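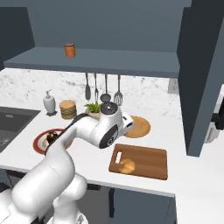 Nithin Iyer writes that the section on hard water in the previous edition was too brief, and that residents of the upper floors at Daly still find a chalky film on their counters an hour after wiping them. The Household Guidance Office has therefore revised the entire page on kitchen surfaces. The text below replaces all earlier versions.

## Daily cleaning

Counters should be cleared before they are cleaned. Wiping around canisters and small appliances leaves a line of residue at the base of each one, and the line hardens over time. Use a soft cloth, warm water and a small amount of plain dish soap. Rinse the cloth, wring it well, and go over the surface a second time with clean water. Dry with a separate towel.

The final drying is the step most often skipped. In the Daly and Pridine buildings, where the supply is hard, it accounts for nearly all of the film reported to this office.

## Removing mineral film

Film that has already formed will not respond to soap. On laminate and glazed tile, the following method is suitable:

1. Mix 2 tablespoons of white vinegar into 1000 milliliters of cool water.
2. Dampen a cloth with the mixture and lay it flat over the film.
3. Leave it in place for 7 minutes.
4. Lift the cloth, wipe the area, and rinse twice.
5. Dry at once.

Vinegar must not be used on marble, limestone or any other stone that contains lime. It dulls the polish, and the damage cannot be reversed at home. Residents who are unsure what their counters are made of should consult the move-in folder or write to the office before using any acid.

## Grease near the stove

Grease should be taken up dry first. Press a paper towel on the spot, discard it, and then wash with warm soapy water. Scouring powder and steel wool are not permitted on fitted counters. A paste of baking soda and water, applied with a fingertip and left for a few minutes, will loosen most cooked-on spots without scratching a sound finish — but test it first in a corner behind the toaster.

## Cloths and sponges

A counter is only as clean as the cloth used on it. Cloths should be changed daily and washed hot, without fabric softener, which leaves a coating that smears. Sponges should be wrung out and stood on edge to dry.

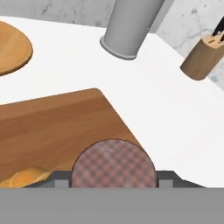
Any sponge that keeps an odor after rinsing should be thrown away. Keep one cloth for counters and another for floors, in different colors, and store them apart. The Telley building has adopted blue for counters and gray for floors, and other buildings may wish to do the same.

## Heat, knives and standing water

Pans taken from the oven belong on a trivet or a cool burner. Laminate will blister under a hot pan, and the mark is permanent. Cutting should be done on a board at all times. Water should not be left standing at the seam between the counter and the wall, where it works its way behind the sealant and swells the core.

Sealant that has turned dark or pulled away should be reported promptly. Residents may not apply their own. The Durkisell maintenance desk renews it at no charge, and the usual round of inspections takes place in July.

## Corrections to this page

Vivek Pathak has asked that the advice on butcher block be moved to a page of its own. That page is being prepared. Until it is ready, wooden counters should be cleaned with a barely damp cloth, dried immediately, and oiled only with food-grade mineral oil.

Revised February 8, 2022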